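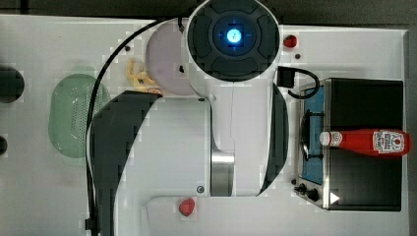

*Figure 8.1. A white tabletop with a jointed arm over it; a thin black cable curves down on the left.*

# Chapter 8: Weights, Measures, and the Trouble with a Bushel

Suppose you had walked into the grain market at Prisach in the fall of 1807, with a little money in your pocket and a hungry horse at home, and asked for a bushel of oats. You would have gotten one, of course! But how much you carried away would have depended on which end of the square you started from. The sellers near the church heaped their baskets until the grain slid off the sides, while the sellers by the river drew a flat stick across the top and called it done. Both called the result a bushel, and both had a perfectly good set of customs behind them (we will look at the river sellers' side of things in Section 2, and I think you may come to feel some sympathy for them).

In this chapter we follow that bushel on its travels, first over the hills to Flaltetti, where oats were sold by weight and always had been, and then into the account books of the people who had to make the two systems agree. Along the way you will practice changing one unit into another, which many students dread and which gets a good deal friendlier once you have done it a few times with something you can picture, like a sack.

Before you read on, please turn to the table on page 238 and keep a finger there. You will need it for the first exercise.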